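Ticket: Large-format prints coming out 2 percent short
Status: Solved
Product: Prusollow layout software
Opened: Apr 22, 2022

Hi all! First off, I love this program. I've been drawing sewing patterns in it since November and my shirts finally fit. But I've hit a snag with full-size sheets and I'd be thrilled if someone could point me the right way.

The test square in the corner of my pattern should be 300 mm on each side. Across the sheet it's perfect. Down the sheet it comes out 6 mm short, every single time. On a shirt front that's enough to throw off all the button spacing.

Setup: Prusollow on a Zoltside laptop, exporting to PDF, printed on plain white roll paper at the Bronness copy shop. The file has 57 pattern pieces on 35 layers (I know, I know, I got carried away with sizes).

Tried so far:
- Re-exported with "Fit to page" off. No change.
- Hid every layer except the test square. Same 6 mm.
- Opened the PDF on screen and measured with the ruler tool. It says 300 by 300, so the file looks fine!

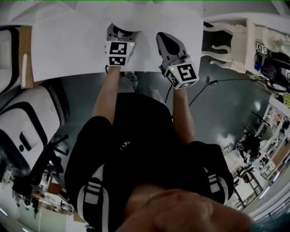
Update, same day: I went back to the shop and asked which driver they use. It's the Vörös one, and it has its own setting called "Feed compensation," tucked away under Media. Theirs was set to minus 2 percent, left over from a stretchy vinyl job. That only touches the long direction, so it fits what I was seeing.

Update 2: SOLVED! We set feed compensation to 0, saved it as a separate profile for plain paper, and printed again. 300 mm both ways, and the notches on the sleeve and armhole line up beautifully. I'm so happy I could cut out ten shirts tonight.

One small wish for the Prusollow team: could the export window offer a test square on every sheet? Mine only lands on the first one, and I'd love to check them all before I cut.

Fine to close this. Thank you for such a great program!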